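Part-Time Kitchen Assistant, Widstead Community Kitchen

Location: Widstead, ground floor of the Reltus Building
Hours: 14 per week, mornings
Start: November
Reports to: Yoshinori Morikawa, Kitchen Manager

About the kitchen

Widstead Community Kitchen cooks and packs lunches for people who live alone, people just out of the hospital, and families at two after-school sites. Last month we sent out 508 lunches on our busiest day. We also run a baking class on Wednesday evenings, and we rent the back ovens to small food businesses when we are not using them.

We are looking for a kitchen assistant to work the morning shift with our two cooks. You do not need a cooking certificate. You do need to be on time, able to lift a full stockpot with another person, and willing to wash a lot of pans.

What you will do

Set up the prep tables before the cooks start at 7 a.m.
Wash, peel, and cut vegetables.
Weigh out dry goods for the day's recipes and for the baking class.
Pack lunches and check the labels against the route sheet, especially the allergy labels.
Wash up, sweep, and mop at the end of the shift.
Put away deliveries from Clesonow, our dry goods supplier, and write the date on each bag and tub.

Weighing takes up more of the morning than most new people expect. Bulk goods are kept in tubs, and a lot of them look alike once they are out of the bag. Read the label, weigh, write the weight down, and close the lid. If a tub has no label, leave it alone and ask one of the cooks.
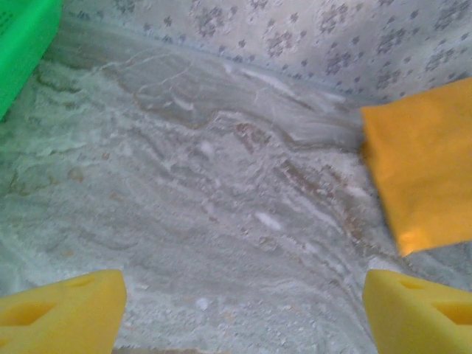
What we ask for

Some experience in a kitchen, cafeteria, bakery, or grocery store. Home cooking for large groups counts.
Enough English to read recipes and labels. Several of us also speak Japanese or Spanish, so a second language is useful but not required.
Comfort with basic kitchen math, such as doubling a recipe or cutting it in half.
A current food handler card, or willingness to get one in your first month. We pay the fee.
Closed shoes with a non-slip sole. We supply aprons, hats, and gloves.

The shift is spent standing, and the room gets hot in summer. There is an elevator to the storage level — the stairs are only for emergencies.

What we offer

Paid training during your first 2 weeks
A meal on every shift
Paid sick time from the first day
A free place in the baking class each term
Bus pass for the Nakpan line, which stops outside the building

The hourly rate is posted at the front desk and will be confirmed in writing with any offer. Weekend work is voluntary and paid at a higher rate.

How to apply

Pick up a form at the front desk or send a short letter to Yoshinori Morikawa, Widstead Community Kitchen, Room 224, Reltus Building. Tell us where you have worked, which mornings you can do, and when you could start. A resume is fine but you do not have to send one.

We will invite people in for a short talk and a paid trial shift. If you need a change to the application process because of a disability, call the front desk and ask for Yoshinori. The position stays open until it is filled.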